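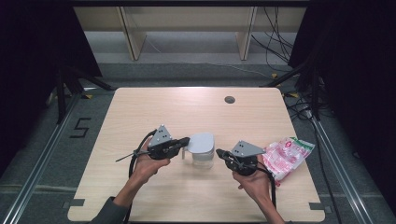

14 August 2019

Tidy-up task, container and bag, continued from the January notes. The chore is the one Ngozi picked: take whatever is left on a kitchen table and put it where it belongs, starting with storage jars and opened packaging. For the policy side we still depend on demonstrations, so most of this entry is about the hand-held grippers. At station 5 the two jaws face each other across the clear container with the white lid, and the pink-and-white bag is over at the right, lying past the edge of the tabletop and against the operator's hand. That bag placement is outside the start region we agreed on. The start region ends 7 cm in from the edge. Either widen the region in the sheet or set the bag inside it, but do the same at every station.

Session totals: 300 demonstrations attempted, 61 rejected. Of the rejected ones, 31 were tracking dropouts on one side or the other. The remainder were operator errors, mostly a second grasp where the protocol asks for one. Jerome has the split by operator. I have not looked at it and would like the tracking problem fixed before anyone draws conclusions from it.

Dropouts cluster at the point where the wrists roll outward. Ikechukwu thinks the marker plate goes too oblique. I think it is at least partly the cable pulling on the gripper at the end of its slack. Test for both: same motion, ten repeats with the cable taped to the forearm, ten without. Not done yet.

State of the autonomous runs on the Plillanier arms, using the model trained through last week:

Rigid container, lid on, upright start: good. Two-sided grasp, lift, carry, set down. Slow compared to a person – roughly four times the duration – but repeatable.

Same container, lying on its side: poor. It closes on the lid and the body swings. Grímur suggests a regrasp step. I would sooner have more demonstrations of the side start first, as there are hardly any in the set.

Soft bags: not usable. The jaw closes, the bag deforms, the model sees a shape it has no data for and hesitates above it. Twice it opened again and retreated to home. Pressing down before closing helps when a person does it with the hand-held unit, so the information ought to be in the demonstrations. Whether it survives the downsampling is another matter. Check contact timing in the raw logs against the training copies.

Bukola asked at lunch if any of this could go to the Farina people as a finished kitchen function. My answer was no. It can move a jar from a table to a shelf if the jar is standing up and the shelf is clear. It cannot clear a table. The difference is nearly all soft and half-open things, and a real table has plenty of those. For the Valinton packing bench the picture is better, as their parts are rigid and arrive in a tray – I would put effort there first if it were up to me.

To do:
Cable test as above (Ikechukwu, me)
Agree on bag start region, update sheet (Ngozi)
Side-start demonstrations, container only (Jerome)
Raw versus downsampled contact timing (me)
Ask Grímur if the Sistari jaw pads fit the hand-held units. If they do, change both ends on the same day or the data will not match.

2 comments · 0 shares

Back to top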